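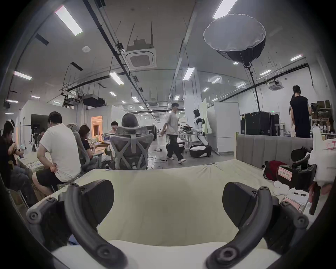 Manuals > Trilis > Shared rooms > Section 9
Home Products Manuals Support Contact
Search this manual Go

9.2 Before you move the base

1. Walk the route yourself. Cables on the floor get picked up or taped down.
2. Tell everyone in the room, including people at desks with their backs to you.
3. Press the stop button and check that the wheels lock. A green light on the tablet proves very little.
4. Set the speed limit to 20 per cent.

Note: The sales sheet says the base "shares space naturally with staff". We have yet to see that tested - keep to step 4.

CAUTION: Hand-held grippers left on seats get sat on. Put them back on the rack.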